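替补上场的那一晚

我去Zultholm看戏之前，把票放在冰箱门上贴了快两个月，每次开门拿牛奶都要看一眼，所以到了10月20日那天，我对那张票上的每个字都熟得像自己家的门牌号一样。票是八月里买的，那时候天还热得很，我坐在阳台上一边吃西瓜一边抢票，手指头黏糊糊的，差点把日期点错。要是真点错了，就没有这篇东西了。

先说Zultholm是什么地方吧，估计看我博客的人里去过的不多。它是个老剧场，在河边那条斜街的尽头，大概200个座位，从前是做什么用的我听过好几种说法，有说仓库的，有说舞厅的，卖票的大姐坚持说是溜冰场（我看地板倒真有点像）。座椅是后来换的，腿长的人坐着要侧过来，我先生就属于腿长的，所以他一般不肯陪我去，这回也没去。我是跟表姐一起去的。表姐看戏有个好处，她中间绝对不说话，散场以后能说到半夜。

那天演的是《Moltetano》。我猜有些朋友知道这个戏，有些不知道，我就啰嗦几句。故事讲一个邮差，退休前最后一趟送信，要把一封地址写错的信送到山那边去，一路上住了几户人家，每家都以为那封信是给自己的。就这么个事。没有大起大落，没有谁死，也没有谁爱得要命，整出戏就是一个人走路、敲门、坐下喝汤、再起来走路。编剧和导演都是Refugio Cortés，她的戏我前前后后看了不少，最早一次还是我刚搬到这边的时候，看的是她改编的《Tindov》，讲两个看灯塔的人，冷得我在观众席里裹了围巾，到现在想起那个戏还觉得膝盖发凉。

那时候我对她的戏其实谈不上喜欢。看《Tindov》的时候我偷偷看了好几回手表，觉得怎么还不说话，两个人站在那儿，一个擦灯，一个看另一个擦灯，擦了好久。后来回到家洗碗，水开着，忽然满脑子都是那个擦灯的动作，手底下的盘子也跟着越擦越慢。从那以后我就上了她的船。有些戏是当场好看，出门就散了；她的戏要过几天才到，像寄平邮。
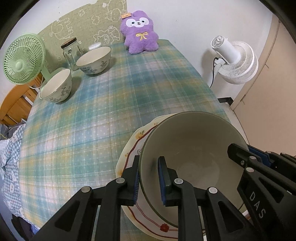
说回那天晚上。我们到得早，在Obi坐了一会儿。Obi是剧场旁边的小酒馆，门脸窄得很，里面倒是深，墙上贴满了历年的海报，有些贴得太久，颜色都晒成一个样了，红的也是浅褐，蓝的也是浅褐。我们要了两碗热汤和一份烤土豆，表姐还要了一小杯酒，说看邮差走山路得先暖暖身子。就在我们喝汤的时候，隔壁桌有个小伙子看着手机说了一句：“换人了。”

我一开始没当回事，以为他说的是球赛。结果他们那桌一阵唉声叹气，我竖起耳朵一听，原来是说演邮差的那位主演嗓子坏了，当晚不能上，由替补来演。

我得老实说，我心里咯噔一下。那位主演我是很喜欢的，票也有一大半是冲着他买的。邮差这个角色台词虽然不多，可是从头到尾都在台上，一分钟都不下去，换了谁都等于换了一出戏。表姐看我脸色不对，把她的土豆拨了两块给我。她一向用吃的来安慰人，小时候我考试没考好，她就从兜里摸出花生来，一颗一颗剥给我。

剧场门口贴了张白纸，写着当晚邮差一角由Leopoldo Lozano出演，下面是一行道歉的话，可以退票，也可以改签。排在我们前面的一对夫妇站着商量了好一会儿，最后真的去退了。我也犹豫来着。我问表姐，你说呢？表姐说，汤都喝了，走什么走。

我们就进去了。

开场前的那几分钟，场子里的气氛跟平时不太一样。平时是嗡嗡的，大家翻节目单、找座位、跟认识的人打招呼，那天也嗡嗡，可是里头夹着一点客气，怎么说呢，就像去一个不太熟的人家里吃饭，主人说今天大厨不在，我来烧，大家都赶紧说好好好，其实心里都在想一会儿怎么夸。我自己就是这么坐着的，背挺得很直，准备好了要宽厚。现在想想真是有点不好意思，人家还没上台呢，我先在底下摆好了原谅人家的姿势。

灯暗下去，先有一阵风声，很轻，然后台子左边亮了一小块，Lozano背着邮包站在那里，低头系鞋带。

我原先看过的那位主演，系鞋带这一段是系得很利索的，三下两下，站起来就走，一看就是走了一辈子路的人，脚底下有数。Lozano不一样，他系了一只，站起来，跺了跺，又蹲下去重新系。站起来再跺一跺，好像还是不满意，但是叹了口气，算了，走吧。底下有人轻轻笑了一声。我也笑了，我一笑，背就靠到椅子上去了。

就这么一个小改动，整个人就换了。原先那个邮差是个老手，最后一趟也走得稳稳当当，你看着他是敬佩的；Lozano这个邮差，走了一辈子路，鞋带还是系不好，你就忍不住要替他操心。他敲第一户人家的门，手举起来，又放下去把帽子正了正，再举起来。门开了，他倒往后退了半步。我在底下想，这个人送了多少年信了，怎么敲门还怕？可是再一想，我自己做了这么多年事，每次打电话之前也还是要清一清嗓子，在纸上把要说的第一句写下来（这个毛病我妈也有，估计是遗传）。

第一户人家是一对老姐妹，演得都好，尤其是姐姐，她盛汤的时候手是抖的，但是一滴都没洒，这种功夫我是最佩服的。她们认定那封信是给她们的，是一个早年出去的弟弟寄来的，一定要邮差拆开念。邮差不能拆，这是规矩。原先的演法是严肃的，“不能拆就是不能拆”，这句词说得像盖章一样。Lozano说这句词的时候，一边说一边在看碗里的汤，声音很小，好像他自己也盼着谁能来批准他拆一拆。

这一下就把后面的戏都带起来了。后面每到一家，人家求他，我都觉得这回他可能真的要拆了。一出我早就知道结局的戏，居然看得我捏着手心！

中场休息的时候，大家都涌到走廊里，排队上洗手间的队伍拐了两个弯。那种客气劲儿没有了，人人都在说话，说得很快。有位老先生跟我搭话，问我是不是看过原来那一版，我说看过，他说他也看过，然后我们俩就站在那儿你一句我一句地比，系鞋带怎么样，敲门怎么样，越说越起劲，后来铃响了才发现我根本没排进去。所以下半场我是憋着看完的，这个我也如实记下来，算是对观剧体验的一点补充说明。

下半场最长的一段，是邮差在山口的小屋里过夜。这段戏前后没有几句词，他一个人，生火，烤手，把信掏出来对着火光看，再收回去。Cortés最拿手的就是这种段落，也最难演，演得不好，底下咳嗽声就起来了，一声接一声，像传染一样。我听过一场别的剧组演她的戏，到了静场那里，咳嗽声、翻包声、糖纸声，热闹得像菜场。

那天晚上没有人咳嗽。Lozano把信对着火，看了很久，然后他做了一件我完全没料到的事：他把信凑到鼻子底下闻了闻。闻完了，笑了一下，很快就收了，放回包里，还在包外面拍了拍。

我不知道这是他自己加的，还是排练的时候就定下来的。闻一封信，这个动作真是再家常不过了。我外婆在世的时候，收到老家寄来的包裹，也是先不拆，捧起来闻一闻，说，嗯，是那边的味道。其实哪里有什么味道，就是牛皮纸和糨糊。可是她每次都闻。我坐在黑灯瞎火里想起这个，眼泪就下来了，表姐在旁边递过来一张纸巾，纸巾是湿的，看来她自己已经用过半边了。

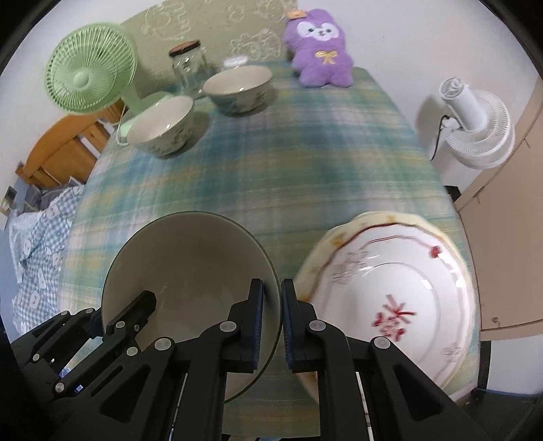
整场戏连休息差不多演了三个小时，我一点没觉得长。谢幕的时候Lozano站在中间，不太知道该往前走还是该往后退，旁边演姐姐的那位把他往前推了一把，他就这么踉跄着出来了，鞠躬鞠得太早，直起来又鞠了一次。掌声很久都不停。我拍得手心发烫，表姐站起来拍，她平时可是从来不站的，她说站起来挡着后面的人，没礼貌。

散场以后我们又回了Obi，里面已经挤满了刚看完戏的人。我们好不容易在最里头找了个角落，跟别人拼桌。表姐憋了一晚上的话终于开闸了，从老姐妹的汤一直讲到最后那一户人家的窗帘，她说那个窗帘挂反了，里子朝外，可是挂反了才对，那家的女主人就是个会把窗帘挂反的人。我根本没注意窗帘。跟表姐看戏就是这样，总觉得我们看了两场不同的戏，回头拼到一起才算完整。

正说着呢，门口一阵动静，剧组的人进来了。Zultholm演完戏，演员常常会来Obi吃点东西，这在附近是大家都晓得的，一般也没有人去打扰，顶多隔着桌子举举杯。Lozano是最后一个进来的，头发还湿着，穿一件很大的毛衣，看上去比台上年轻得多。他一进来，屋里先是静了一下，然后有人开始敲桌子，接着大家都敲，杯子碟子都跟着跳。他脸红得一直红到耳朵后面。

我本来是不会去跟演员说话的，我这个人脸皮薄。可是他去柜台要汤，柜台就在我们那个角落边上，他转身的时候正好跟我对上眼睛，我一急，就问了一句特别傻的：“您鞋带后来系好了吗？”

他愣了愣，然后笑起来，说没有，一直松到谢幕，他怕自己绊倒，所以才走得那么小心。

哎呀，我当时那个高兴！我们就这么说了几句话。他说他跟着这个戏做了十二年替补了，从第一轮演出就在，中间换过好几拨人，他一直在侧台坐着，每天晚上跟着台上的人默念台词。邮差这个角色，他正式上台的次数，连那晚在内是三次。我听了不知道该说什么，只好说，那您的汤要凉了。他说不要紧，他喜欢喝凉一点的。

我问他闻信那个动作是怎么来的，他说是Cortés很早以前排练的时候随口说过的一句，说这个邮差大概会闻一闻吧，后来没有人这么演，她也没有再提，他就自己记着了。那天下了台，她在侧台等他，什么都没说，就闻了闻自己的剧本，然后走了。他讲到这里又笑，我猜那一定是很大的夸奖。

回家的路上，我和表姐在桥上站了一会儿，风挺大的，她把围巾分了半条给我。我们俩都在想替补这件事。表姐年轻的时候在合唱团唱过，唱第二声部，她说她们那里也有这么一位，领唱的词、领唱的气口，全都会，每次排练领唱迟到了就由她顶着，等人到了她再退回去。唱得好不好呢？表姐想了半天，说好像从来没有好好听过，大家都在看门口，等领唱来。

她说完这句，我们就都不说话了，往前走了好长一段。

这几天我老想着这个事，做饭的时候想，晾衣服的时候也想。我写这个博客，写了不少看戏的东西，翻回去一看，写的都是谁谁谁主演，谁谁谁如何如何，替补的名字一次都没出现过，节目单后面那一行小字我根本就没有读过。那天回来以后，我把抽屉里攒的节目单全翻出来（我先生早就劝我扔掉一些，幸亏没听他的），一张一张找那行小字看。《Tindov》的那张也在，折痕都快断了，我戴上老花镜凑到灯底下找，果然有，Leopoldo Lozano，排在最后。也就是说我裹着围巾偷偷看表的那个晚上，他已经坐在侧台了，跟着人家默默地擦灯。

写到这里我又去倒了杯茶，回来觉得还应该说说这个戏不够好的地方，免得大家以为我是被感动得糊涂了。

一个是音乐。《Moltetano》的配乐用了手风琴，手风琴本来是好东西，我也爱听，可是每到一户人家就响一次，响的还是同一段，到第四家的时候，门还没敲我就已经在心里替它拉上了。山口过夜那段没有音乐，反倒是最好听的，只有柴火的声音。我真希望别的地方也能少拉一点。

再一个是最后那户人家的女儿。她的那段独白太长了，而且什么都说明白了，把前面那些藏着掖着的好东西一样一样掏出来摆给人看，生怕我们没看懂。Cortés写老人写得那么好，写到年轻人就总有点不放心，好像非得让他们替她发言。《Tindov》里那个来送补给的年轻水手也是这样，一上岸就开始讲道理。演女儿的姑娘很努力，可是词就那么摆着，她也没有办法。Lozano在旁边听她讲，一直在转自己的帽子，转得我老去看帽子，这可能是他无意中帮了倒忙，也可能是帮了正忙，我说不好。

还有灯光。天亮那一下亮得太急了，刷的一下，我眼睛都没适应过来。山里的天亮哪有这么快的。我小时候住在山脚下，天是一层一层亮的，先是鸡叫，再是看得见院墙，再过好一会儿才看得见墙上的南瓜藤。Cortés要是看到这篇（当然不会看到），我愿意请她去我老家住一晚，早上四点多把她叫起来。

不过结尾还是好的。结尾我就不讲了，总有人还没看过。我只说，信最后怎么样了，原版和那天晚上的台词一个字都没有改，可是我看完以后觉得是两个结局。原来那位主演演完，我觉得这一趟送到了；Lozano演完，我觉得他明天早上起来，可能还会把邮包背上，走到门口，才想起来已经退休了。表姐说她没有这么想，她说她觉得他会睡个懒觉。我们为这个在车站又争了十来句，车来了才算完。

原来那位主演听说嗓子养得差不多了，下个星期就回来。我当然盼着他好，他还是很好的演员，我这篇没有半点说他不好的意思。剧场打电话来问我要不要换一场看他演，凡是那天晚上没退票的人都可以补差价再看一次，给的位子还不错，在中间。我说我想想。电话那头的姑娘很有耐心，说您慢慢想，不着急。

我问她，那天晚上Lozano先生在吗？

她说在的，他每天都在，在侧台。

我就订了两张。表姐说这回她请喝汤，还说要早点去，占靠墙的那张桌子，上回拼桌她胳膊都伸不开，土豆也没吃痛快。至于我先生，我又问了他一次，把闻信那段学给他看，拿的是水费单，他看完问我水费交了没有。没交，我这就去交。

另外有朋友上回留言问我Zultholm好不好停车，我一并答在这里：不好停。斜街上晚上都是满的，河对面有个大一点的停车场，走过桥要一会儿，穿平底鞋去比较好。带老人家的话可以先在剧场门口放下来，门口有两级台阶，旁边有扶手，就是扶手有点晃，我跟卖票的大姐说过了，她说知道，一直都晃的。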